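Communiqué de presse - juin
Brellstead ouvre ses cuisines partagées, et je suis ravie de vous l'annoncer !

Voilà, c'est signé : à partir de juin, l'association Brellstead ouvre sa première cuisine partagée au rez-de-chaussée de l'ancienne imprimerie Zurnach. J'en parle à tout le monde depuis l'hiver (mes voisins n'en peuvent plus), alors autant le faire officiellement.

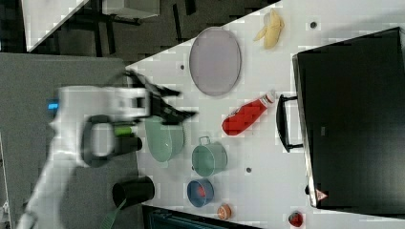 Inès Đorđević

Le principe est simple. On réserve un créneau de deux heures, on vient avec ses ingrédients ou on pioche dans l'épicerie, et on cuisine à côté de gens qu'on ne connaît pas encore. Nous avons reçu 109 demandes d'inscription avant même d'avoir une adresse, et j'avoue que ça m'a un peu donné le vertige !

Côté travaux, la souscription a réuni 1 756 euros, qui paieront les étagères et une partie de la vaisselle. Le reste vient d'Idico, notre partenaire pour l'épicerie, qui prend aussi en charge le loyer des deux premiers mois.
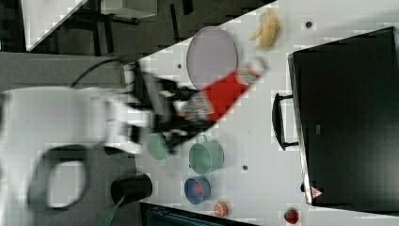 Pour les familles, un atelier goûter aura lieu chaque mercredi à 15 heures - pensez au tablier, nous n'en prêtons pas. Les enfants de moins de six ans doivent être accompagnés. Les soirées à thème commenceront plus tard, quand la hotte sera posée.

L'adhésion est à prix libre et les inscriptions se font sur place, à l'accueil. Les journalistes qui souhaitent passer avant l'ouverture sont les bienvenus : écrivez-moi au service presse de Brellstead, je réponds vite, surtout le matin.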